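Fistow Publishes Gripper Comparison, Advises Buyers to Wait

DROMCOMBE, June - Fistow, an independent test shop for automation equipment, today released results from its comparison of three two-finger grippers for kitchen and light household work. The short version is that none of them earned a recommendation.

Each gripper was run through 3,000 simulated picks and then 200 picks on a real bench. The gap between the two sets of results is the main finding. All three did well in simulation. On the bench, every one of them lost ground, and the Katedska unit, which led the simulated rounds, finished last.

"We keep getting sent simulation numbers as if they were the product," said Eulalia Quezada, who ran the tests. "A salt shaker in software has exactly the friction somebody typed in. A salt shaker in a kitchen has had butter on it."

The simulated rounds used a cluttered marble counter, with small items set close together so that a gripper had to deal with what was next to its target as well as the target itself. The shaker was a standard pick, and it was presented on its side, near a blue hexagonal holder and a striped rod. 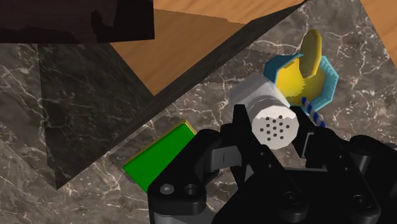
What the Numbers Leave Out

Fistow scored a pick as good only if the neighboring items stayed where they were. Vendors often don't, and the company says this alone explains much of the difference between its figures and the ones in sales brochures. The full report lists the scoring rules ahead of the results.

Controllers were a separate headache. The Hashemi gripper needed 12 changes to its default settings before it would hold a light object without squeezing too hard. Fistow has printed those settings but does not expect them to carry over to other arms.

"I'd like to see one of these bought, bolted on and left alone for a month," said Meinir Jenkins, who reviewed the data. "Until then I wouldn't move any money - and I'd ask the salesman who tuned his demo."

Bench trials with a second arm are planned. Fistow accepts no payment from the makers of equipment it tests, and bought all three grippers at list price.

The report and raw pick logs are available on request from the Fistow office in Dromcombe.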